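**Nekside farriery pre-course – worth it at 19?**

**plitby_lass** – Jan 21, 2020

Hi all, long time lurker. I've been offered an interview for the farriery starter course at Nekside (the one that feeds into the apprenticeships in April) and I'm in two minds. I've helped on a livery yard since I was at school but never held a hammer in my life! You have to live in during the week and my mum thinks I should just ring round farriers and ask for a job. Has anyone done it?

**clenches55**

Your mum's right. I've been shoeing since before you were born and I'd take a lad or lass who'd knocked on my door over one with a certificate. Save your money.

**hoofpick_hal**

Bit harsh. Ringing round is fine if you know people. I rang every farrier within an hour of Plitby and got 2 replies, both no. The Nekside lot got me in front of Melur Yeoh, who took me on the month after I finished, and I'm still with him now.

**clenches55**

Melur would've taken you anyway, he's soft.

**hoofpick_hal**

He is not soft, you try being late for him.

**plitby_lass**

Haha, thank you both. What are the digs like? And what do they ask at interview?

**bay_mare_jo**

I did it last year so can answer that one! Rooms are above the old forge, small but clean, and the heating goes off at ten so take something thick for the bed. 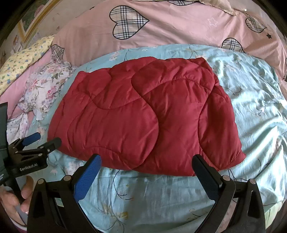
Interview was five people round a table and then a go at picking up feet on a cob called Krishnan, who leans. They aren't fussed if you're slow, they want to see you're calm with him. I got asked how I'd cope with a bad back – say you'll look after it, don't say you won't get one.

Cost me 2000 all in, plus boots. Ask about the bursary, I only heard of it afterwards and I'm still cross.

**clenches55**

2000! I was paid to learn.

**bay_mare_jo**

Yes, and you've told us so on every thread since I joined.

**hoofpick_hal**

Don't buy an apron before you go, they lend you one. And if you're driving, the Trukeck lane entrance floods, so use the top gate.

**plitby_lass**

Right, I've said yes to the interview. Mum's still not keen but she's lending me the car. Jo, can I message you about the bursary form?

**bay_mare_jo**

Course you can, inbox is open.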